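Häufige Fragen zur Zweiarm-Zelle Küche

Stand: Oktober. Gilt für die Tischzelle mit zwei Armen und Parallelgreifern, Steuerung Meveo, Halterungen von Grimshaw. Für die ältere Zelle mit Avorel-Steuerung gibt es eine eigene Seite.

In welcher Reihenfolge wird die Zelle eingeschaltet?
Zuerst der Hauptschalter am Schaltschrank, dann die Steuerung des linken Arms, dann die des rechten. Zwischen den beiden Armen bitte 40 Sekunden warten. Die Bremsen werden erst gelöst, wenn beide Arme in der Oberfläche als bereit gemeldet sind.

Wie wird der Tisch vor einer Sitzung eingeräumt?
Große Teile kommen an den Rand, die Mitte bleibt frei. Korb, Tassenständer und Tellerständer stehen so, dass jeweils ein Arm sie erreicht, ohne am anderen vorbeizufahren. Der Holzkasten mit der Schublade wird mit dem Griff zum Tisch hin gestellt, der Miniofen davor.

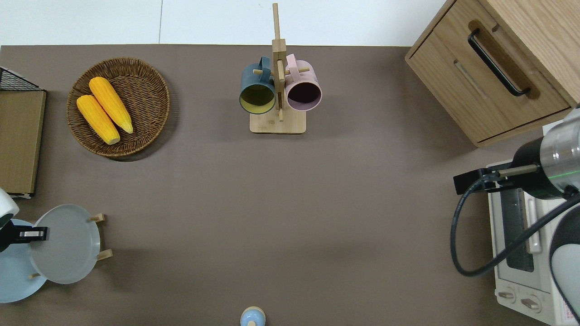
Nach dem Einräumen beide Arme einmal mit reduzierter Geschwindigkeit in die Grundstellung fahren. Wer dabei merkt, dass ein Kabel spannt, hält an und legt es neu, bevor das Programm gestartet wird. Kleinteile vom Vortag gehören zurück in die Kiste unter dem Regal.

Der Greifer meldet Fehler 1173. Was ist zu tun?
Der Fehler bedeutet, dass die Finger beim Referenzieren ihre Endlage nicht erreicht haben. Meist klemmt etwas zwischen den Fingern oder eine Schraube am Gestänge hat sich gelöst. Arm anhalten, Greifer stromlos schalten, Finger von Hand auf- und zuschieben. Laufen sie frei, neu referenzieren. Laufen sie nicht frei, den Greifer abnehmen und in die Werkstatt geben – nicht mit Kraft nachhelfen.

Wie wird das Kabel am Arm verlegt?
In einem weiten Bogen, mit genug Spiel für die volle Drehung des Handgelenks. Kabelbinder nur handfest anziehen. Steckverbinder mit Überwurf werden bis zum Anschlag zugedreht und danach noch einmal auf festen Sitz geprüft.
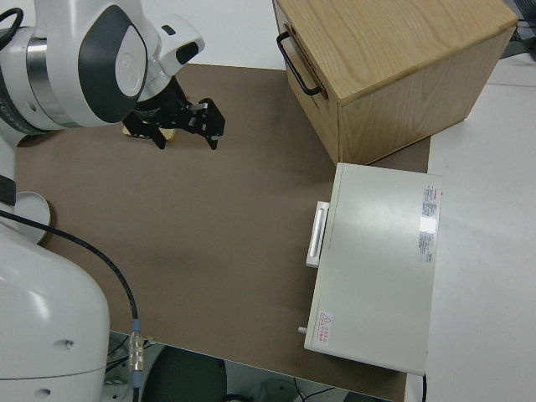
Wie oft müssen die Fingerschrauben nachgezogen werden?
Alle 300 Betriebsstunden, außerdem nach jeder Kollision, auch nach einer leichten. Das Drehmoment steht auf dem Blatt an der Schaltschranktür. Schraubensicherung nur in der mittleren Festigkeit verwenden, sonst lassen sich die Finger beim nächsten Wechsel kaum noch lösen.

Kann die braune Matte gereinigt werden?
Feucht abwischen reicht. Keinen Alkohol nehmen, er hinterlässt Flecken, und die stören später die Kamerabilder. Leichte Verfärbungen sind kein Grund zum Tausch. Wellt sich die Matte oder rutscht sie, bitte über das Formular melden. Neue Matten liegen bei Tronance auf Lager und sind nach 7 Tagen da.

Muss der Miniofen angeschlossen sein?
Nein. Er dient nur zum Üben von Tür und Reglern und bleibt vom Netz getrennt. Das Netzkabel so führen, dass es nicht in den Arbeitsbereich der Finger ragt.
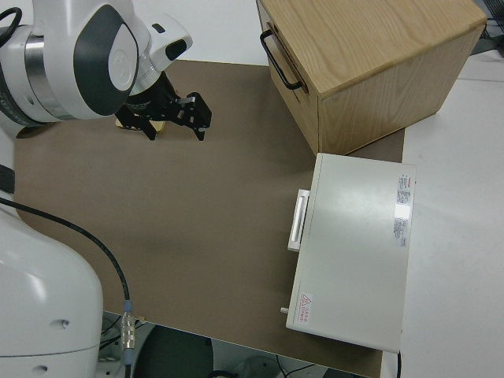 Wann ist eine neue Kalibrierung nötig?
Nach jedem Wechsel von Greifer oder Kamera und immer dann, wenn der Tisch verschoben wurde. Das Umstellen von Gegenständen auf der Matte zählt nicht dazu. Die Kalibrierung läuft über das Menü Wartung, danach wird die neue Datei unter dem Namen der Zelle gespeichert. Die alte Datei bitte nicht überschreiben.

Wer darf den Schutzbereich betreten, während die Arme bestromt sind?
Nur Personen mit Einweisung, und nur im Einrichtbetrieb mit Zustimmtaster. Im Automatikbetrieb bleibt der Bereich zu.

Wo werden Störungen eingetragen?
Im Zellenbuch, mit Uhrzeit, Fehlernummer und betroffenem Arm. Störungen, die sich durch Neustart beheben lassen, werden ebenfalls eingetragen.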